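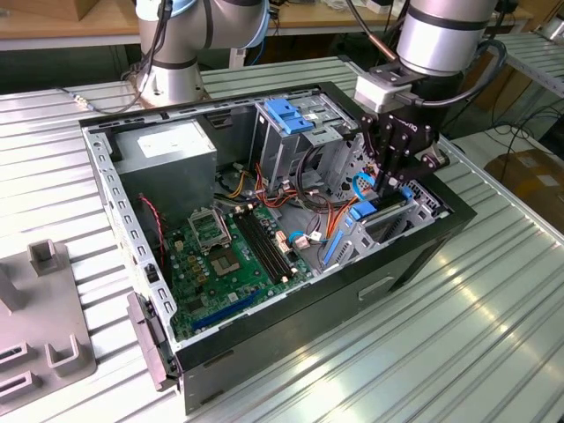 Why start with desktops, one visitor asked during the April open day, when the money is in servers? The same question came back in four of the six tours, so the talk now opens with it. Give the short answer first: desktops arrive in mixed lots, the work on them is dull, and the covers are already off by the time they reach the cell. Servers come later in the plan.

Opening, 3 minutes

Say who we are. Brosano runs the recycling line, Steleo built the work cell and its software. The talk covers the open day at the Brosano site: what was shown, how the demonstration was set up, and what we would change before the next one.

State the limits early. The cell is a development cell. It does not run a shift. Figures in this talk come from the trial period and from the open day itself, and the two are kept apart.

The setup, 5 minutes

Point at the slide. Two arms, one tower case on its side, open face up. The case lies on the ribbed aluminum bench. Both arms work from behind and above, which leaves the near side clear for the operator to load and unload.

The arm on the right has the multi-fingered gripper. On the slide the fingers are pointing down into the drive area. The white block on the wrist, just above the gripper, is the sensor. Mention the black bracket that holds it, as people from integration will ask. The first version of that bracket flexed under acceleration and the calibration drifted within the hour. The second version is stiffer and the calibration holds through a full demonstration.

Cable routing: the thick cable loops around the right side of the wrist. The loop is needed for wrist rotation. Too short and it pulls at the end of travel, too long and it hangs into the case. We changed the length twice. If time is tight, skip this.

The gray fixture at the lower left is plastic, with U-shaped holders and slots. It is cheap to replace and we treat it as a consumable.

The task, 6 minutes

Walk through the order of removal as planned for the open day:

Drives and their carriers
Expansion cards, if fitted
Memory modules
Power supply
Motherboard last

The case on the slide has blue drive-carrier handles in the lower bay and a blue latch on top of the drive cage. Color helps the operator more than it helps the software. The software works from shape and from a list of known case types, and the list is the weak point. A case that is on the list has its grasp points stored. A case that is off the list goes to the operator, who marks the points on a screen, and the arm proceeds from there.

The processor socket on this board is empty. In the lots we receive, many boards come that way, and the plan has to allow for it. An early version of the software treated a missing part as a fault and stopped. It now records the part as absent and moves to the next step.

Wires are the hard part. Look at the bundle in red, orange and yellow coming from behind the drive cage and spreading across toward the motherboard. A wire bundle has no fixed shape. It moves when anything near it moves, and it covers things the sensor needs to see. Our present method is to push the bundle aside with one arm and hold it there while the other arm works. This costs time. A cutting tool would be quicker, but Triantafyllou, who buy the recovered power supplies, want the leads intact.

Pause for questions on the task only. Hold questions about cost.

The open day, 6 minutes

Six tours, 165 visitors registered. Tour length was planned at 90 minutes, with the cell as the third stop. Doors opened at 9:00 a.m. and the first group reached the cell late – the sorting hall stop ran over and kept running over all morning. For the afternoon we swapped the two stops and the delay went away.

Floor marking was yellow tape at the edge of the safety zone. Groups stood on the tape. The zone scanner then reduced arm speed, as designed, and the demonstration looked slow. Several visitors wrote on their cards that the arms were slower than a person. With nobody in the zone they are still slower than a person at most of these steps, and the talk should say so plainly. The tape will move back next time, and a rail will go in front of it.

Sound was a problem. The hall is loud and the speaker had no microphone for the first two tours. Groups at the back heard nothing about the sensor or the case list.

What the visitors wanted to know, in order of frequency:

Why desktops and not servers (see opening)
What happens with a stripped screw
Who is liable for data on the drives
Whether the gripper can be changed during a run

On stripped screws: the arm tries once, then flags the screw and leaves it. A person takes it out. On data: drives go to a locked bin and are logged under the Javik procedure before any other handling. On changing the gripper: no, the run has to stop.

Numbers, 3 minutes

Keep this section short. During the trial period the cell handled 800 cases. The target for the next period is 2,000. The increase depends mainly on the case list, and only slightly on arm speed. Do not quote a cost per case. The figure is under review and the two firms do not yet count labor the same way.

Changes before the next visit, 3 minutes

Microphone from the first tour on. Rail in front of the tape. Cell stop before sorting hall. Two prepared cases per tour, one on the list and one off it, so that every group sees the operator mark points by hand. On the open day only the last two groups saw this, and their cards had the better questions.

Leave the last slide up during general questions. Handouts are on the table by the door, one sheet, printed both sides, with the order of removal on the back.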